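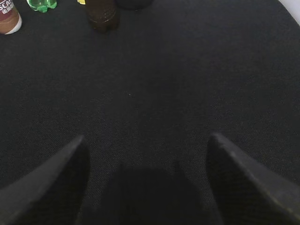 Do I need to be good at the game to sign up?
Any skill level is fine, first-timers included. We want people who'll poke at things and tell us what broke.

PLAYTESTERS WANTED – Maltis, closed test

Limside is a small game studio in Hamilton, Ontario. Maltis is our sandbox building game: canals, locks, water wheels, a lot of mud. Closed test opens in December and we're short on players.

What you'd be doing
Two sessions a week, from home, on your own computer. Play whatever the build notes ask for, then an hour of whatever you like. Short form after each session. Bug reports with a save file attached please – a report without one is very hard for us to reproduce.

This round is mostly the new dye and pigment system (grinding, boiling, mixing colours) and the Plaleo map, our biggest so far. Co-op too if you've got a friend who also signs up. Put each others names on the form.

What you need
Windows 10 or newer, 16 GB of memory
Decent internet, the build is large
Age 18 or over, living in Canada
A mic is handy for co-op, not required
No streaming or screenshots until the test is over. You'll sign a short agreement.

Mac and Linux – sorry, not this time. Controller support is half done, so expect keyboard and mouse.

What you get
$171 for the full round, paid by e-transfer once your last form is in. Plus a key for the finished game and your name in the credits, spelled how you want it. Drop out partway and we pay for the sessions you've done.

We have 800 spots in the open test next year but this one is much smaller. If you miss out we'll carry your name over unless you tell us not to.

How to apply
Send an email through the contact page with "Maltis test" in the subject line. Include your province, computer specs, and two or three games you've played alot lately. No résumé. Keep it to 900 characters or so, we read them all ourselves.

Closes 2024-11-28, midnight Eastern. Replies go out the week after.

Questions to Rosemarie Sperling, test coordinator, same contact page. Slow on weekends.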